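# Folding T-shirts so the drawer still closes

I own more T-shirts than I have opinions, and for years they lived in a heap on top of the dresser. The dresser itself is a Trondent with three drawers, one of which sticks. What follows is for people with similar furniture and similar habits.

**Get a surface.** A bed is too soft and usually has someone's coat on it. A table is better. If yours is the kind that sheds splinters or remembers every cup of coffee, put brown paper over it and replace the paper when it gets sad.

**Tape lines help more than they should.** My neighbor Dilruba Dissanayake marked out her folding table with painter's tape and now turns out shirts all the same width, like a store. I mocked her for a month and then bought a roll. Make the middle panel as wide as your drawer is deep, minus a finger or so. Mine came out too wide the first time and I had to peel up a whole side, so measure the inside of the drawer – the front panel lies.

**Fold it soon after it's dry.** A shirt that has spent 40 minutes under a pile of towels has already decided on its wrinkles. Pick it up by the shoulders, give it one good snap, and lay it down.

**Face up or face down?** Face down is quicker if you want the print on the outside at the end. I fold face up, because I like to know which shirt I'm dealing with. It costs me one flip.

The order I use:

1. Collar away from you, hem toward you. Smooth from the middle outward with flat hands.
2. Check the shoulders. A flap of fabric doubled under or over at the shoulder will throw the whole thing crooked, and you won't notice until step 5.
3. Sleeves in across the chest, one and then the other. Line up the sides so they run more or less straight from shoulder to hem.
4. Flip it over if you want the print showing later.
5. Hem up to the collar, then in half again. For a shallow drawer, go in thirds.

With a black shirt, shoulder creases hide until you get your nose down to them, so tug the collar straight before the sleeves go anywhere.
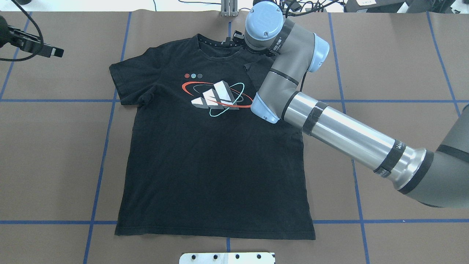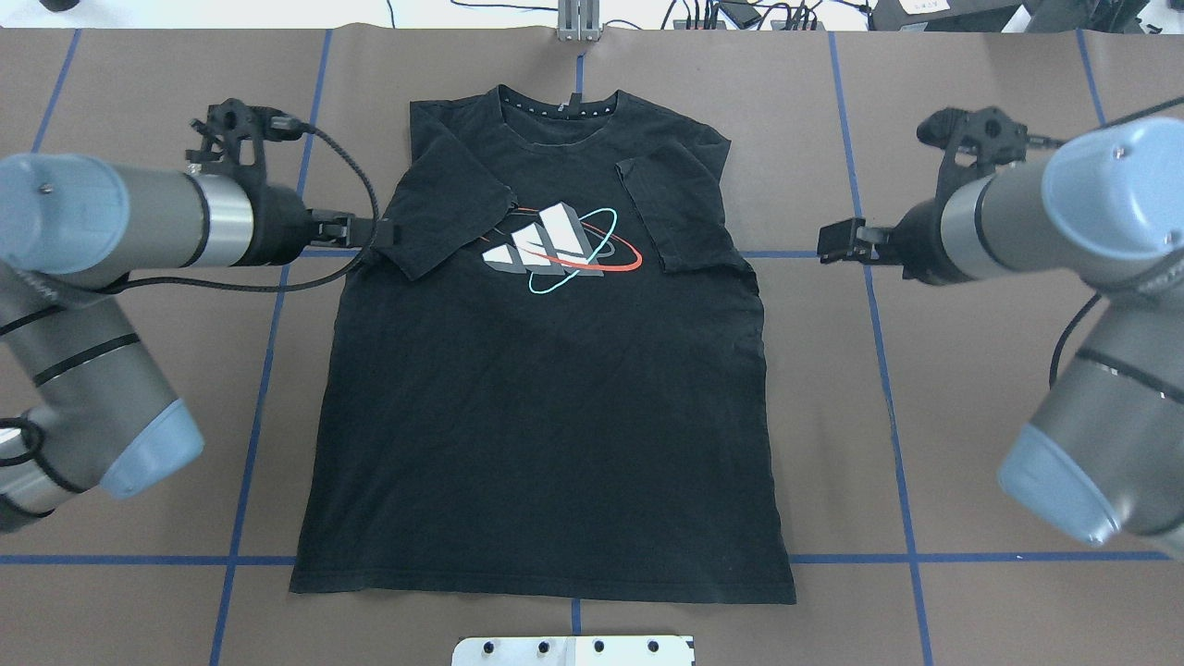
**Cracked prints.** Try not to put your hard crease through the middle of the design. Thirds usually miss it, halves usually don't.

**Long sleeves** go in the same way, then double back down the body so the cuffs don't stick out at the sides. Hoodies I hang up. I've tried folding them and ended up with something the size of a loaf.

**Standing or stacked?** Standing on edge, if the drawer is deep enough. Stacked, you will wear the top 2 until they fall apart.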